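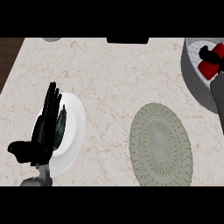 *Slide 1: A counter task in Tomidix. Two arms, a vegetable on a plate, a placemat with nothing on it yet.*

**Speaker notes: "We Bought a Kitchen With No Plumbing"**
Monday, after lunch slot. Hanna Chmielewska. Clicker is in the side pocket, the other side pocket.

**Slide 1 (leave up while people sit down)**

Hi. I'm Hanna, I run evaluation at Nedach, and I'm going to talk about Tomidix, a simulation kit for two-armed robots with humanlike hands. It's sold by Cadwaladr. We pay for our license like anybody else, and I got one free tote bag, which has already lost a handle.

Look at the counter for a second. The stone has veins in it. The placemat has a scalloped edge and about as much weaving as my grandmother would have approved of. None of it exists. Keep that in mind when I get to the price.

(Wait for latecomers. Don't fill the silence with the tote bag again.)

**Slide 2: What we were shopping for**

We train policies for picking things up and putting them somewhere else. Glamorous, I know. Real hands are expensive and they break on Fridays. We wanted a place to run a new policy overnight and find out by breakfast whether it deserved time on hardware.

Our wish list:

- both arms in the same task, each with a proper hand
- household objects, with more personality than a gray cube
- resets we could trust
- a support person who answers email

We had tried building it ourselves. The internal version was called Dronmont and I will be showing no pictures of Dronmont.

**Slide 3: What comes in the box**

There's no box. There's a download link and a license key.

The base package has 13 counter tasks. Each comes with a start layout, a text instruction and a success check. You can swap surfaces, dishes and lighting. The arms and hands are included, and you can bring your own hand model if you enjoy writing joint limits in a text file.

Point back to slide 1 if anyone looks lost: white plate on the left with the vegetable in it, a hand over the side of the plate, placemat over to the right. The second arm is up at the basket with the red stuff. That's one layout. Press the button and you get another.

**Slide 4: The first week**

Install took an afternoon. The documentation says "a few minutes," and I'd like to meet the person who timed that.

Shanti Jaiswal did most of the setup on our side. Things she ran into:

- The installer wants a particular driver version and reports any other version as "network error."
- Default camera is overhead. You get a nice view of the plate, and your own hand then covers part of the plate. Add a wrist camera early.
- Object names in the config don't match the names in the menu. We keep a spreadsheet.

(If Shanti is in the room, get her to stand up. She'll hate it.)

**Slide 5: How we tested it**

We took one policy we already understood pretty well and ran it through more than 1000 episodes in Tomidix. Same policy then went on our bench robot, on a smaller set of matching tasks.

I want to be careful here. This was one policy, one lab and one brand of dish. If you want a benchmark with error bars, come find me in August, when we'll have finished the one we should have started with.

**Slide 6: The number**

79 percent success in simulation, averaged over tasks.

(Pause. Let them be impressed.)

On the bench it was lower. How much lower depends on the task, which is the useful part. Moving a firm object from a plate to a mat carried over well. Anything soft carried over badly. Reaching over the wall of a basket came out in between, and the failures looked alike in both places: thumb catches the rim, arm carries on regardless, everyone watches.

So we stopped reading the score as a forecast. We use it for sorting. If policy A beats policy B by a wide margin in Tomidix, A goes on the robot first. That alone has saved us a lot of evenings.

**Slide 7: What I like**

The hands. Fingers that close one at a time, a thumb with a sensible range, contact that doesn't explode. In Dronmont, touching a plate used to launch it into orbit, and we lost some good plates that way.

Surfaces too. I rolled my eyes at the fancy stone until we swapped it for flat white and our vision model got noticeably smug. Put the veins back in and it starts earning its keep.

And the resets work. I have very little to say about them, and I mean that as high praise.

**Slide 8: What I don't like**

Friction. Everything is either slightly oily or lightly glued. You can tune it per object, and you will.

The success check is generous. It passes if the object overlaps the target, so a vegetable hanging halfway off a placemat gets full marks. We wrote our own check. Cadwaladr has asked for a copy, and I've asked for a discount, and there we are.

Licensing is per seat, and a "seat" includes a machine running overnight with no one sitting anywhere near it.

**Slide 9: Should you buy it?**

If you have two arms on real hardware and a queue of policies waiting for them: yes, take the trial. The trial has all the tasks and nags you at startup.

If you're on a single arm with a simple gripper, you'd be paying for fingers you don't have. There are cheaper kits.

If your work is cloth, dough or anything that sags, wait.

Bring your own success check either way. Ours will be posted next to these slides once Shanti has taken the swearing out of the comments.

**Slide 10: Questions**

Likely ones:

- *Does it do liquids?* No.
- *Can you import your own kitchen?* Yes, slowly.
- *Is Dronmont available?* Please sit down.

Back to slide 1 for the Q&A. Water is under the lectern.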